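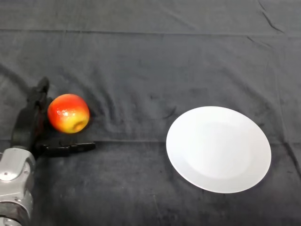 Re: [table-linens] Dark cloths under white plates

Posted by Atif Virk, Thursday, 9:42 am

The question of cloth color keeps getting mixed up with the question of cloth weight, and I would like to separate them before we write the buying notes. Weight decides how the cloth hangs and how well it stays put. Color decides what you can see on it. A charcoal cloth under a round white plate gives a hard, clean edge all the way around, and a red and yellow apple set down beside the plate keeps both of its colors. On cream, in my experience, the yellow side of the same kind of apple goes flat and the plate rim nearly disappears at arm's length. My preference for everyday use is therefore dark gray, a shade or two short of black.

On Thursday, Denden wrote:

> I have washed the Lametti charcoal ten times now and it has picked up a
> slight brown cast along the fold lines. The Jotudero one, same number of
> washes, has stayed neutral but pills where the plates slide. Is either of
> these a dye problem or is it my detergent? Also, does anyone iron theirs?
> I get shine marks if I iron on the right side. And what overhang are
> people using on a square table? Mine is 80 cm and the cloth I was sold
> looks like a bedspread on it.
>
> Denden

Taking these in order.

Brown cast. If it follows the folds and nothing else, suspect storage before dye. My Lametti did the same after a winter folded in quarters on a bare pine shelf. Rewashing at 40 C with no softener removed most of it. I now roll it on a cardboard tube with a sheet of plain tissue between the cloth and the tube, and the cast has not returned. If your detergent lists an optical brightener, change it anyway. Brighteners are made for whites and will shift a dark gray toward blue or brown depending on the light in the room.

Pilling. Turn a plate over and run a finger around the foot ring. An unglazed foot is abrasive, and on a soft brushed weave it will raise pills in a month of normal use. I took mine down with 400 grit wet-and-dry paper, used wet, a few turns per plate, then rinsed them well. It is dull work but you only do it once. The pills already on the cloth can be shaved off. Don't pull them, as the yarn behind them comes up too.

Ironing. Wrong side only, slightly damp, medium heat. If you have to touch up the right side, use a pressing cloth. Existing shine marks can sometimes be lifted by holding the iron just clear of the fabric and steaming, then brushing against the nap. I have had this work on cotton and fail completely on a polyester blend.

Overhang. For daily meals I use 18 cm a side, so your 80 cm table wants a 116 cm cloth. The shops will sell you 140 and call it standard. That gives 30 cm a side, and it ends up in people's laps. If you hem it yourself, cut at 122 and turn 1.5 cm twice on each edge. Wash and dry the cloth before cutting. The Llewellyn cotton lost some 3 percent on its first wash, and an unwashed cut would have left me short on two sides.

Two points you did not ask about.

Lint and crumbs. This is the real cost of a dark cloth. Flour, bread crumbs and white cat hair all show. A dry rubber glove drawn across in one direction collects hair better than the sticky rollers do and leaves no residue. Crumbs should be shaken off outdoors before washing, or they turn to paste in the hem.

Fruit. Dry it before it goes on the cloth. Hard water leaves pale rings on charcoal that look like permanent marks. They wash out, but dabbing at them with a sponge only makes a larger ring. Wax from polished apples is a different matter and leaves a faint dull spot, which comes out with a drop of dish soap worked in before the cloth goes in the machine.

For the buying notes I suggest we list finished size, weight, fiber content and measured shrinkage, and leave color names out entirely. "Charcoal", "slate" and "graphite" have each meant at least two different grays in the samples I own. A swatch laid next to a white plate in daylight is more use than any of them.

I still need shrinkage figures for the Jotudero from somebody with a dryer. Mine is line dried and the numbers won't compare. Please measure along both the warp and the weft, before the first wash and after the third.

Atif

Recent messages in this list
- Re: Mitered corners on heavy cotton (59 replies)
- Rolling tubes: what diameter?
- Llewellyn cotton, second batch thinner than the first
- Candle wax on linen, again
- Re: Felt underlay on a glass tabletop

Contact the list owner | Copyright remains with the authors of the messages | Back to top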